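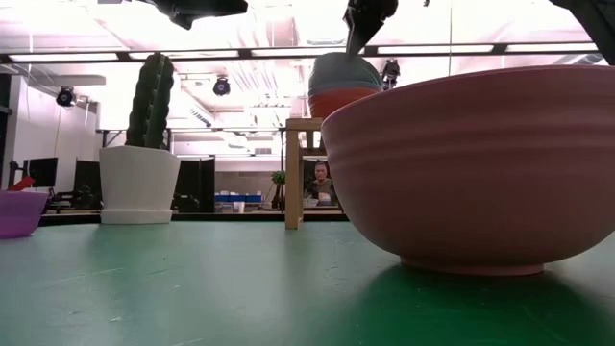
Why does a new administration keep a military program it never asked for?
Mostly because ending one takes a law, and passing a law takes votes the White House may not have.

Unit 4: Executive power and defense programs
Instructor: Kelly Pimentel
Section leader: Luana Figueiredo

1. Two kinds of decisions

A president can undo some things alone. Executive orders, agency memos and most internal policies can be withdrawn by the next person in office, sometimes on the first day. Anything written into statute is different. If Congress created an office or a branch by law, only Congress can abolish it.

Keep these apart in your essays. Last term many students wrote that a president "canceled" a program when the president had only asked for less money for it.

2. Authorization and appropriation

Authorization sets up a program and says what it may do. Appropriation gives it money. These are separate bills, handled by separate committees in each chamber.

A program can be authorized and get nothing. It can also be funded at a level the president didn't request. The budget request sent over by the White House is a proposal, and members change it as they see fit.

3. Where support comes from

Bases, plants and test ranges sit in someone's district. A member who has no strong view on strategy may have a firm view on jobs at home. Contractors know this and often spread work across many states.

Careers matter too. Once officers have been transferred, ranks assigned and a headquarters staffed, there are people inside the Pentagon whose work depends on the program going on.

4. Class case: the Trosdale radar

We will use the same case in lecture and section. The country is Cliria. Its legislature approved a coastal radar network with its main station in the town of Trosdale. The builder is Dantas, and a second firm, Lostum, supplies parts.

The network employs 200 people in Trosdale and 50 at the Lostum plant. The new president campaigned against it. Under Clirian law the president may delay spending for 90 days but must then release the money unless the legislature votes to take it back.

Work through these before section:
Which steps can the president take without a vote?
Who in the legislature would you expect to defend the radar, and on what grounds?
What happens on day 91 if no vote is held?
Could the president shrink the program without ending it?

5. Terms to know

Rescission: a request to cancel money already approved.
Continuing resolution: a stopgap bill that keeps spending near last year's level.
Markup: the committee session where a bill is amended.
Conference: talks between the two chambers to settle on one text.

6. Assignment

Write 4 pages on the Trosdale case from the point of view of one legislator. Pick the district yourself and say what is in it. Double-spaced, sources listed at the end. Upload by Sunday at 9 p.m. Late papers go to Luana Figueiredo, not to the main inbox.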